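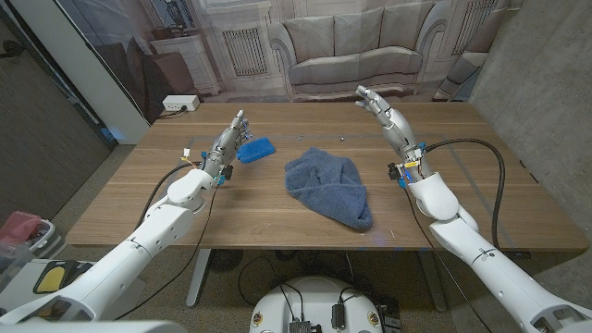
Have you ever wondered how a new law gets made? I love this stuff, so let's make one up for a town called Udik!

Say the town council wants a skate park. One member, Tassanee Kaewkla, writes the idea down. Now it's called a bill – it isn't a law yet.

Then the council talks it over. Some people want changes, and I promise you, this part can get loud!

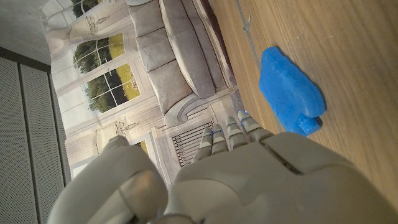 Time to vote

When the talking is done, everyone on the council votes. Most towns do it out loud or by raising a hand. If more than half say yes, the bill passes.

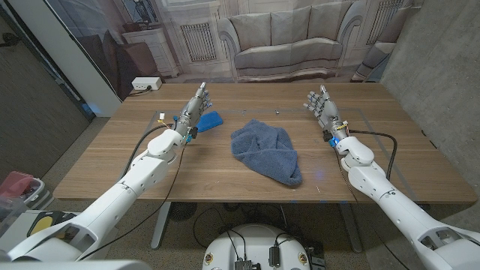 Some bills go to the mayor next. The mayor can sign the bill or say no, and that "no" has a great name – a veto. Picture two hands up over a table, like the pair over the wooden one here, and you've got two yes votes. In Udik, a town of 3188 people, the skate park could open by August!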